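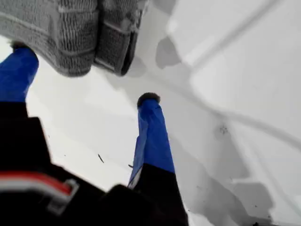 *1 min read · 7 November 2020*

**Chunky gray knit thing won't stay folded, help?**

So I'm trying to get my linen shelf under control and I'm stuck on one thick gray piece. It has that open, holey knit with ridges running across, and every time I fold it it bunches up into two fat lumps with a deep crease between them. Then the whole pile leans. The shelf is 11 inches high, so I can't just stack it any old way. Do I roll it? Hang it? I've got a white table to work on and plenty of patience — well, some.

posted by **jirnar73**

---

**Vinzenz Wieser**

Roll it! I used to fold mine in half and then in half again and got the same lumps. Lay it flat, smooth it with your palms from the middle out, fold the long sides in so they just meet, then roll from the short end, not too tight. I leave mine about 60 minutes before I shelve it and it keeps its shape nicely. Please don't hang it, an open knit like that will stretch (I lost a good cardigan that way in June).

---

**pralance**

just stuff it in a basket, works for me

---

**Wallner_1341**

Agree on no hanging. If you really want it folded, go in thirds and let the fold run along the ridges instead of across them — mine lies a lot flatter like that. Put it at the bottom of the pile with the thin stuff on top. What's it made of, by the way? Wool and cotton behave pretty differently.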